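Counter Arm Upkeep: What I Do Before and After Every Long Run

I've been looking after the same kitchen arm for a good while now, and most of what goes wrong with it is boring stuff. Crumbs, mostly. Grease on the fingers. A cable that worked its way somewhere it shouldn't be. So these are my habits, such as they are!

Wipe the gripper fingers first, with the arm powered down and the stop button pressed. I use a barely damp microfiber cloth and then a dry one (no spray straight onto the joints, please, I did that once and spent an evening with a hair dryer). While you're down there, wiggle each finger sideways. A tiny bit of play is fine. If it clicks, snug the screws before you do anything else.

Next, the cable. Move the arm by hand to its farthest reach and watch the loop the whole way. You want slack at full stretch and no rubbing on the base.

Then I run it slow over the real counter with the real clutter on it. An empty counter will tell you the arm moves, and that's about all. I like having a drawer or box open, something crinkly like a chip bag, and a cereal box lying down.

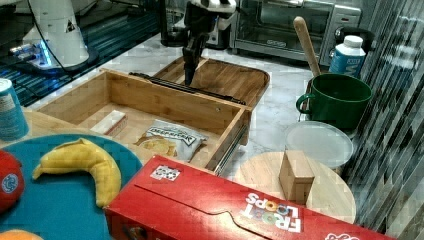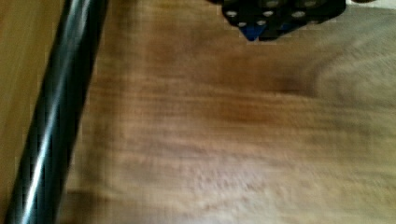
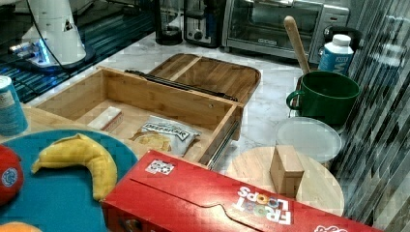 Wilma Ritchie wrote in to say she does her slow pass twice, once with the wrist camera cleaned and once before cleaning it, and compares the two. Her lens picks up a greasy film long before she'd notice it by eye, and she'd been blaming her calibration for weeks. I've started doing the same and I'm a little annoyed I didn't think of it.

For the log, keep it dumb. Mine is a spiral notebook. I check the finger screws every 200 cycles and swap the pads at some 1000, sooner if they look shiny. The last set only made it to 671, which I put down to too much glass and not enough wiping.

One more thing, drawer slides. If yours is sticky the arm will fight it and you'll think the motor is going. Clean the slide, work it by hand a few times, and then try the arm again.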